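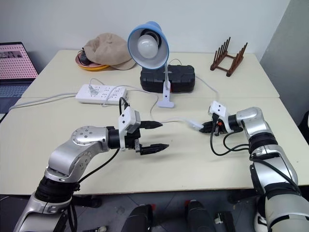 Label printer in dispatch, Wimbridge site, loses registration during long runs. Print creeps down the label until the bottom line of the address lands on the gap, then the printer stops with a media error. Short runs are clean. The unit is a Hurkard desktop thermal, driven from the Civunitz order system over the network. First suspicion was the surface under it. The tables at this site are the pale cream kind with a thin seam where two table surfaces join, and the printer had been placed with its rear feet across the seam. Moved it fully onto one top, leveled it, reran the batch. Same fault.

Reported by: Naheed Kiani, dispatch
Assigned to: Wissam Geagea
Priority: normal
Status: closed

Entry, Wissam Geagea
Asked for the error text and a strip of bad labels. Drift is downward and even, no skew, so the roll guides are probably fine. Label stock is 50 mm high on a standard gap. Driver was set to "continuous" on one of the two dispatch PCs, "gap" on the other. Set both to "gap". Ran the media calibration from the front panel. Test page correct.

Entry, Naheed Kiani
Good until after lunch, then the same thing again. Sunday's backlog was in the queue, so it was one long job. I canceled it, turned the printer off and on, and sent it in pieces. All the pieces printed fine.

Entry, Wissam Geagea
Cleaned the gap sensor and the platen roller. Some adhesive on the roller, not much. Swapped in a new roll from a different carton. Drift still present on a long job. Printed the same job from a saved file with the network cable out: drift again, which clears the order system and the switch. Fault is in the printer, the stock, or the file itself.

Entry, Gobnait Mac Giolla
Had something similar at another site. Check whether the template carries its own label length. Ours did, and it was overriding what the printer had measured. The calibration looks like it has worked because the test page does not use the template.

Entry, Wissam Geagea
Confirmed. The Civunitz template sends a length command at the top of every label, and the value is slightly short of the measured length. On a short run the sensor correction hides it. On a long one the correction reaches its limit and the error starts to add up. Removed the length command from a copy of the template and sent the saved job again. No drift by the end of the roll.

Template history shows the command was added when stock came from Ó Flaithearta, whose labels were a shade shorter. It was never taken out after the supplier changed.

Entry, Ultan Ní Mhurchú
Please don't edit the live template during the day. Returns use it too -- their printer is older and may need the length value. I can publish the change after 6 this evening if someone confirms returns first.

Entry, Wissam Geagea
Tested the copy on the returns printer. It needs gap mode set in the driver, otherwise it feeds a blank after each label. Driver changed. Output correct after that.

Entry, Ultan Ní Mhurchú
New template published. Old one kept under the same name with "_prev" on the end.

Entry, Naheed Kiani
Ran the full backlog as one job this morning. 2,499 labels on the job counter, stops only for roll changes. Last label matches the first when held up to the light.

Entry, Wissam Geagea
Closing. Left to do, on a separate ticket: Enda Ní Chonaill to remove the remaining Ó Flaithearta rolls from the stock room, as mixed stock will need recalibration at every change. Printer can stay where it is now.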